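Imprimir | Enviar por e-mail

Yolanda Ospina
Fio sobre a garra Ultero, que estou testando na minha bancada desde dezembro. Vai ser comprido, já peço paciência, porque tem muita gente me perguntando se vale a pena e eu prefiro responder tudo de uma vez!

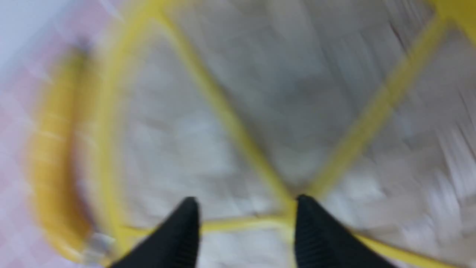

2/ O que vem na caixa
O kit básico traz a garra de dois dedos, a câmera de punho, os cabos e um manual fininho (mas bem escrito, coisa rara). Paguei 1.435 reais, já com frete. A versão com maleta sai por 1.595, e eu não senti falta da maleta.

3/ Os dedos
São pretos, foscos, com uma texturinha na face e a ponta arredondada. Gostei muito dessa ponta, que entra entre arames finos sem enroscar tanto quanto os dedos quadrados do meu kit antigo, o da Isum – e olha que eu tinha carinho por ele.

4/ A câmera
Aqui eu fico dividida. Com o braço parado a imagem é ótima, mas em movimento rápido borra bastante: arame amarelo vira risco, dobra de tecido vira listra. Baixei a velocidade pela metade e melhorou muito.

5/ Software
O programa da Carhuamaca instalou de primeira (quase chorei de alegria). A calibração leva cerca de 500 segundos, dá tempo de passar um café. Só achei ruim ter que repetir tudo quando troco o cabo de lugar.

6/ Peças de reposição
O par de dedos extra custa 587 reais na Tornance. Caro, eu sei. Escrevi perguntando se vendem um dedo só e me responderam com toda a gentileza do mundo que não.

7/ Compro de novo?
Compro, sim, para bancada e para aula. Para quem precisa de imagem nítida com o braço correndo, eu esperaria a próxima câmera. Perguntem à vontade, respondo à noite, depois das oito, com calma e com o kit do lado.

Imprimir | Enviar por e-mail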